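Hovora extends inspection interval for Irnano cabin heaters

Hovora has raised the inspection interval for the cabin heater fitted to its Irnano light aircraft from 500 to 2000 flight hours. The change applies to aircraft with the Makine heat exchanger, which replaced the earlier welded unit in October.

Operators must first complete three leak checks at normal working pressure and enter the results in the airframe log. Aircraft still carrying the welded unit stay on the shorter interval. 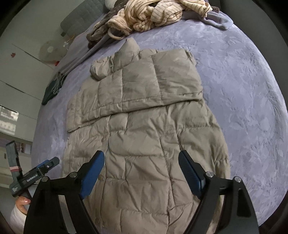

A quilted jacket with a hood, laid out on a bed.

The carbon monoxide detector remains a required item for all flights with the heater on. Nishimura, which supplies the detector, has issued a revised part number for the sensor cell. Existing cells may be used until their marked expiry date.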